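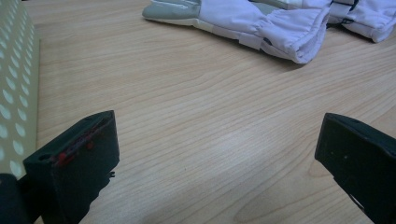
Posted by Ohemaa Nyarko in Local Government and Elections, 7.42 pm

Pellcombe by-election: what do we make of the result?

I've been through the figures from the count and thought I'd start a thread. Aidoo held the seat by 61 votes. Total votes cast were 1,179, and the ward takes in Forkcombe, Stustham and the new houses up to the bypass. Last time the margin was 402.

My own view is that the car park charges did it. I knocked on doors in Forkcombe for most of March and it came up at nearly every one. People there drive into Pellcombe to shop, and 90 pence for half an hour annoys them more than the council tax does.

Interested to hear from anyone in Stustham, where I did hardly any canvassing.

stustham_pete
Stustham here. Car parks didn't come up once in our road. It was the bus. They cut the evening service and then put out a leaflet saying they were protecting rural transport. My mother kept the leaflet so she could show it to whoever came to the door.

I voted for Aidoo last time and didn't vote at all this time. I expect I wasn't the only one.

Korkor Nartey
I don't think you can put it down to one thing. By-elections always have a low turnout, and the people who stay at home are mostly the ones who are reasonably content. A smaller majority on a smaller vote doesn't tell you the ward has turned against anybody.

Also the bus cut was the county's decision. The district council has no say over it, and Aidoo sits on the district.

stustham_pete
I know whose decision it was. Aidoo's name was on the leaflet.

Ohemaa Nyarko
Korkor, I take the point on turnout, but we had a low turnout the time before as well and the majority was fine. Something has changed since then. If you'd stood on the doorsteps in Forkcombe I think you'd agree with me.

Korkor Nartey
I have stood on plenty of doorsteps. People tell a canvasser whatever is bothering them that week. It doesn't follow that they vote on it. I'd want to see how the boxes broke down by polling station before saying Forkcombe moved more than anywhere else, and those figures aren't published.

greyheron
Can I ask a basic question? I moved here after the last election. Why was there a by-election in the first place if Aidoo already had the seat?

Ohemaa Nyarko
Sorry, I wrote that badly. The party held it. The old councillor moved away and stood down, and Aidoo was the new candidate for the same party.

greyheron
Then how did Pete vote for Aidoo last time?

stustham_pete
Voted for the party, I should have said. Aidoo was doing the leaflets for them back then as well, so I think of it as the same thing.

Korkor Nartey
That does matter, though. A new candidate nearly always loses some of the personal vote. The last councillor had been there for years and people in all three places knew him by sight. You could lose a couple of hundred votes that way and it would have nothing to do with parking or buses.

mill_lane
Agree with Korkor. I didn't know the first thing about Aidoo before the leaflet came through. I voted for the independent and that was mostly because he answered my email about the drains. The other two never replied.

Ohemaa Nyarko
Which drains, if you don't mind me asking? There's a long-running problem at the bottom of the hill in Forkcombe and I didn't think any of the candidates had taken it up.

mill_lane
Same ones. He said he'd been on to the water company and had a reference number. No idea if it will go anywhere now that he's lost.

stustham_pete
He should carry on with it. You don't need to be a councillor to ring the water company.

Korkor Nartey
No, but they tend to ring a councillor back. Mill_lane, send the reference number to Aidoo and ask for it to be raised. The members' contact page should have the new details up by now.

mill_lane
Just looked and it still has the old councillor on it. I'll try the general office address.

Ohemaa Nyarko
If you don't hear anything, post here. I'm going to the next full council anyway to ask about the car park charges, and public questions have to be in by noon the day before. I can put one in about the drains too.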